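How do I get a copy of a police report if I wasn't the one who called?

Asked December 2024

My car was hit while parked on Prenside Avenue. A neighbor called the police and an officer left a card on my windshield. Dritley Police say the report is under the neighbor's name. My insurer wants a copy. Can I request it myself?

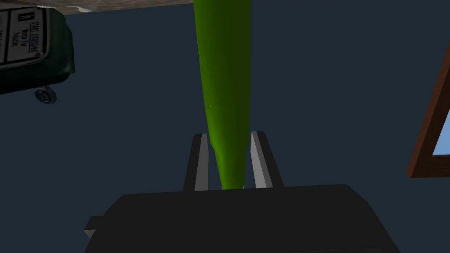 Black gripper, two fingers with light gray pads.

Answer 1

Yes. You're the owner of the damaged vehicle, so you count as an involved party. Take your ID and registration to the records window and give them the case number off the card. I paid $3 for mine in October and had it in 2 days. If the damage is over $1,000 they may send you to a different form, so ask which one

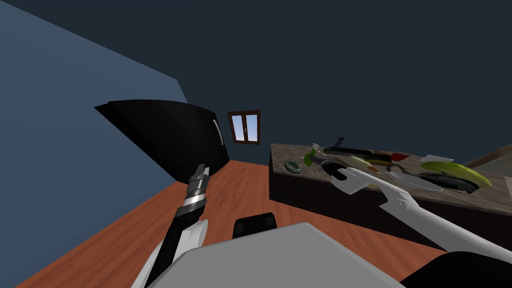 before you stand in line. The one I needed was Form 53, and the front desk had a stack of them.

Answer 2

just call the officer

Answer 3

Calling the officer didn't work for me, he was on nights and never called back. Check whether your street is on the Gidar side of the line. Part of Prenside is covered by the county, and then the Dritley window can't print the report even if they can see it. The card should say which agency.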